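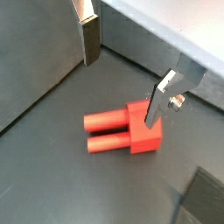

Polyxeni Petridis had put 3,000 in the second column and then erased it. She wrote it again, smaller.

"It is only for the fingers," said Mikkel. "The arm we keep."

"Last January you also said the arm we keep."

"And we have kept it."

She could not argue with this. She turned the laptop so that he could see the sheet. At the top was the name of the supplier, Estby, and the date of the offer, 26/05/2022. Below it were the fingers, the pads, the spare screws, the shipping. The offer was good for 14 days and she had already used most of them by being careful.

On the other side of the glass, the cell at Brilmont was doing the same exercise it did all spring. Mikkel had left the camera view open in the corner of his screen, and Polyxeni found that she looked at it more than at her numbers.
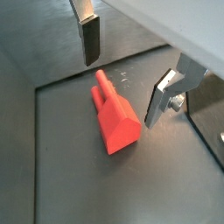
The red piece between the fingers, from the wrist camera.

"What does it want with this piece?" she asked.

"To pick it up by the body and not by the pegs."

"And with the new fingers it will do this better?"

Mikkel rubbed his neck. He was a person who could not lie to a spreadsheet. "The pads would be wider," he said. "I believe in wider pads. Aliki believes in a softer material. Vicente thinks we should buy nothing and write better code."

"Vicente is cheap. I like Vicente."

She scrolled down. There was a line for pads alone, 175 for a set, which she had not noticed before because it was on the second page, under the shipping. She pointed at it with her pencil. He leaned in and read it two times.

"They fit the fingers we have?" she asked.

"I must ask." He was quiet — she could see he was already fitting them in his head. "Perhaps they fit."

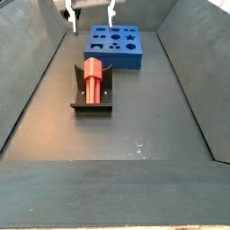 The cell at Brilmont, with the blue block and the red part in its holder.

Polyxeni had worked with budgets for longer than Mikkel had worked with robots, and she knew the look of a man who is losing a big purchase and gaining a small one. It was not an unhappy look. She moved the 3,000 to the column for next year, where it would be safe and where they could fight about it again.

"Two sets," he said. "If one gets worn."

"One set. And you write to Estby today."

He wrote to Estby with the laptop on his knees, and she read the message over his shoulder and corrected the part number.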